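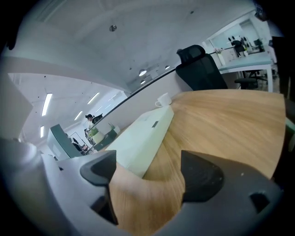 Pinza manual sobre la mesa de tono roble claro, con la caja blanca y la taza al fondo.

Inicio | Cuaderno | Procedimientos | Utillaje | Buscar

Cuaderno de taller: reglas de captura con pinza manual
2021-04-20

Reviso las reglas de captura antes de pasarlas a procedimiento. La versión que circula la escribimos Gobnait Phelan y yo sobre la marcha y tiene huecos. El lote actual de Plestel cuenta con 2.076 episodios, de los que 390 están marcados para revisión. La mayoría de las marcas son por encuadre o por metadatos incompletos; por la manipulación en sí, pocas.

1. Encuadre y óptica

Los dos dedos tienen que verse enteros hasta la punta durante todo el episodio, con el hueco entre ellos despejado al empezar. El viñeteado circular se acepta. No se recorta ni se corrige la distorsión en origen: se guarda el fichero tal como sale y la rectificación se hace después, con la calibración de esa misma unidad. Si se desmonta la óptica, aunque sea para limpiarla, calibración nueva y número de calibración nuevo. En marzo se reutilizó una antigua tras un cambio de soporte y hubo que retirar 42 episodios.

2. Estado inicial

Pinza abierta, quieta un segundo, objeto de trabajo visible. La caja blanca alargada entra bien en diagonal; no hace falta alinearla con el canto de la mesa. De hecho conviene variar el ángulo entre episodios y anotarlo solo por sectores (N, NE, E, etc.). Los objetos que no intervienen, como la taza, pueden quedarse si están lejos de la trayectoria. Se registran en el campo «entorno», no en «objetos».

Pendiente: definir «lejos». Gobnait propone un palmo de separación. Me parece poco para cajas largas, que barren bastante al girar. Dejo un palmo más la mitad de la longitud del objeto hasta que alguien lo mida en serio.

3. Personas al fondo

Punto más discutido. Grabamos en oficina abierta y con esta óptica entra casi toda la planta, techo incluido. También lo que hay detrás de la mampara baja y en la sala acristalada. Reglas provisionales:

- Aviso a la planta antes de cada sesión, con hora de inicio y de fin.
- Quien no quiera salir lo dice y se cambia la orientación de la mesa. No se pide motivo.
- Difuminado de caras antes de que el material salga del servidor local, también las lejanas y las que se ven a través de cristal. El detector falla con reflejos, así que esa zona se revisa a mano.
- Monitores: mismo tratamiento que las caras, aunque el texto no se lea a simple vista. Incluye los de perfil.
- Nada de audio. El micrófono se desactiva en configuración y se comprueba en el primer fichero de la sesión.

Tomomi Sugawara pide que el difuminado se haga sobre copia y que el original se borre a plazo fijo. De acuerdo con el borrado. El plazo no lo podemos fijar nosotros, lo consulto con Narngate.

4. Iluminación

Sin requisitos de nivel, pero sí de constancia dentro del episodio. No se encienden ni apagan luces con la grabación en marcha. Las lámparas encendidas dentro de cuadro son admisibles si la exposición está bloqueada. Con exposición automática, al inclinar la pinza hacia el techo la mesa se oscurece y el seguimiento pierde puntos. Bloquear siempre apuntando a la mesa.

5. Manejo

Agarre con una mano, muñeca relajada, velocidad parecida a la de un brazo real. Si el movimiento no lo puede reproducir el brazo Zelden, el episodio no vale por limpio que haya quedado. Casos típicos: giro de muñeca por encima del límite, arrastrar el objeto con el costado del dedo, recolocarlo con la otra mano. Los fallos de agarre se conservan y se etiquetan como fallo. No se repite encima ni se borra el fichero.

Descanso cada 100 episodios por operador. La regla anterior iba por tiempo y no la cumplía ni quien la escribió (yo).

6. Nomenclatura

Unidad, operador en código, mesa, secuencia. Sin nombres propios en el fichero ni en el campo de notas. Quedan carpetas antiguas con iniciales; renombrar con el script de Gobnait, no a mano, para que se conserve la tabla de correspondencias.

Por hacer
- Medir la separación mínima con la caja larga.
- Plazo de borrado: respuesta de Narngate.
- Pasar el apartado 3 a Tomomi antes de publicarlo en Procedimientos.
- Comprobar si los 390 marcados se resuelven con las reglas 1 y 6 o hay que ver cada uno. Sospecho que habrá que abrir más de los que querría.
- Revisar el apriete del dedo izquierdo de la unidad 2. Sin medir todavía.

Compartido 3 veces | 2 comentarios

© Taller Phelan. Uso interno. Volver arriba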